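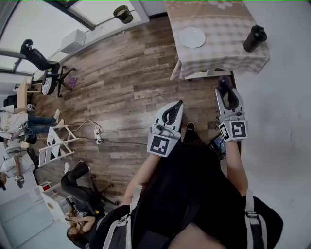 Table setting at the Clumbridge open day, both grippers in hand, plate and black thermos on the checked cloth.

Clumbridge open day recordings

Contents

Recordings made at the Tramia open day in Clumbridge in February. Visitors watched first, then put on the backpack and tried the hand-held grippers themselves. The set has 131 episodes. Each one is a single attempt at a table task, from picking up the grippers to putting them down again.

Tasks

There are 9 tasks, all done at the table with the checked cloth. Most involve moving the plate or standing the thermos up. The task name is in the first column of episodes.csv. Where a visitor changed their mind halfway, the name is the one they started with.

How it was run

Tamunoemi Ajayi gave the demonstrations and Folasade Iyamu looked after the recording. Doors opened at 10 in the morning. Each visitor had 2 practice goes, and these were not saved. Straps were adjusted before the first go and sometimes again after it, so the head view sits a little higher or lower from one person to the next.

Files

episodes.csv: one row per episode, with task, length and outcome
video/: head view, one file per episode
grippers/: left and right positions, worked out from the square markers
notes.txt: Folasade's notes from the day

Known problems

Other people are in the room and can be seen or heard in many episodes. Daylight from the window changes through the day. Marker tracking drops out when a gripper is turned well away from the camera, and the gaps are left blank in the files. Anything over 4000 video frames was split, with the second part marked b.

Use

Free for teaching and research. Please do not try to identify visitors. The loading script is kept with the Granura tools and also reads the older Atallah format. Send corrections to Tamunoemi.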